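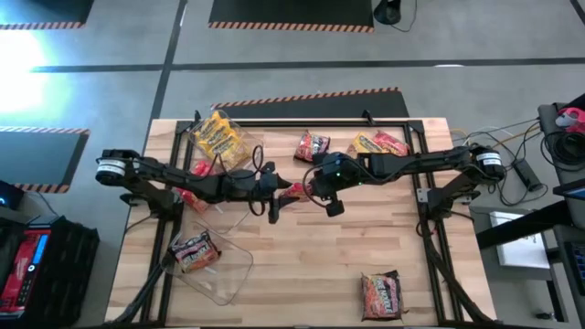

*Red packs, yellow packs and one clear bin on the butcher-block top.*

# About Juko

Hi, and welcome! I'm the owner of Juko, a little snack box company in Plernano, and I've been meaning to write a proper page about us for ages. The old one was two sentences long and one of them had a typo in it, so this is already an improvement.

We pack snack boxes for offices, waiting rooms, dorm floors, and anybody else who gets hungry at three in the afternoon. Chips, bars, noodles, the small bags you can finish in one sitting (or one elevator ride). You tell us how many people you're feeding and what they won't touch, and we fill a box and bring it over.

I started in April, in my own dining room, with 20 boxes for a dental office that wanted something in the break room besides mints. I sorted everything into mixing bowls and then couldn't make dinner that night -- the bowls were full of pretzels. After that I bought clear bins, and I've been a clear bin person ever since. I have opinions about lids now. (No lids.)

## What goes in

Most of what we carry is stuff you already know from the grocery store, and I'm fine with that. People get excited about a fancy seed cracker for one week and then they want their noodles back! So we keep the everyday things in steady supply and switch out a few extras when I get bored or when a customer writes in with a good idea.

Noodles were one of those ideas. An office over in Clullance asked for something closer to lunch, and I said sure, thinking it would be a one-time thing. Now we get requests for spicy beef and for chicken, and I've learned not to mix the two up, as the chicken people tend not to be the spicy beef people.

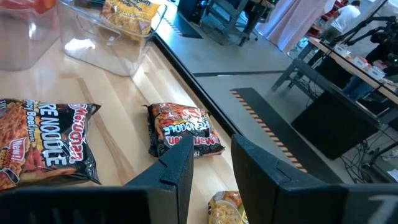 **Can I ask for a box with no noodles in it?**

Sure, just write "no noodles" in the notes when you order and we'll fill the space with bars and chips. The price stays the same.

## How we sort

Everything gets sorted before it gets boxed, and I'm a bit fussy about this part. Snacks get tipped out on the table first, all mixed up, and then each kind goes to its own bin. I like to sort by wrapper color where I can. It's quick to see, it looks cheerful, and a red pack in with the yellow ones jumps right out at you.

Then there's the odds and ends bin, which I fought against for months. I wanted every last thing to have a home of its own. But we'd always end up with a couple of this and a couple of that, and giving each one a whole bin was silly, so now they share. Some of my favorite boxes have come out of that bin, to be fair.

Bars lie side by side if they'll cooperate. Bags can lean on each other. Anything still out on the wood gets picked up before we start the next order. 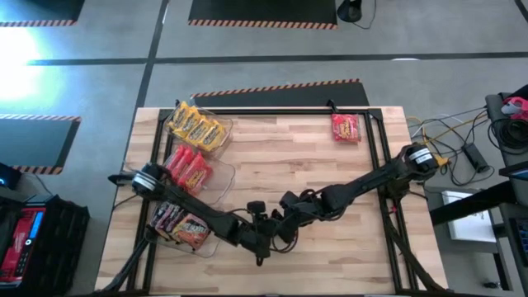 ## The boxes

We keep it simple, with 2 sizes:

- **The Small Juko** -- nine snacks, good for a desk drawer or a care package.
- **The Palacios** -- the big one, named after the street we're on, meant for a whole break room.

Both come with a card listing what's inside. If something shows up crushed, tell me and I'll put a fresh one in your next box. Chips are chips and it does happen, but I'd still like to hear about it.

## Come say hello

We're at 2643 Palacios, in Plernano. Local pickup is free, and we deliver all over town and out to Clullance. Please call ahead if you'd like to see the packing table, and don't wear your good black pants -- there are always crumbs.
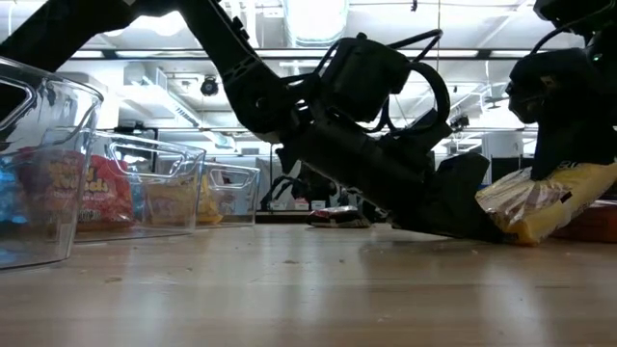 *Bins down the left side, a yellow bag out on the table, and yes, crumbs.*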